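What Is an Album, and Why Do Songs Come in a Bunch?

Hi, it's Davoud again! Last week a reader asked me why bands put out one song first and then make everybody wait for the rest. Good question – I used to wonder about that too.

An album is a group of songs that belong together. My favorite band when I was a kid was called Skollov, and their first album had 12 songs on it. I played it so much that my sister hid it from me (she still says she didn't).

A single is one song that comes out by itself. Bands often pick a catchy one, so you'll hum it on the way to school and want to hear more. Skollov put out 3 singles before their second album, and I knew every word of them by June.

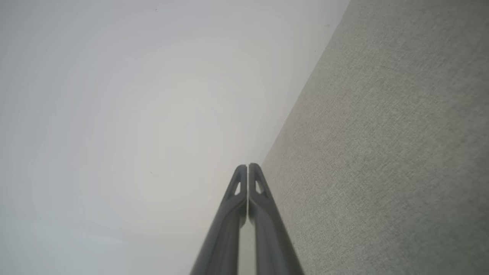 Then there's the EP, which sits in the middle. It's longer than a single and shorter than an album. The letters stand for "extended play," and that just means there's extra music on it. My friends in Tadetti made one with five songs, and the longest goes on for seven minutes. Seven! Most of that is drums.

So who decides which song goes first? Usually the band argues about it – a lot. Try it yourself: pick five songs you love and put them in order. Then swap the first and the last and listen again.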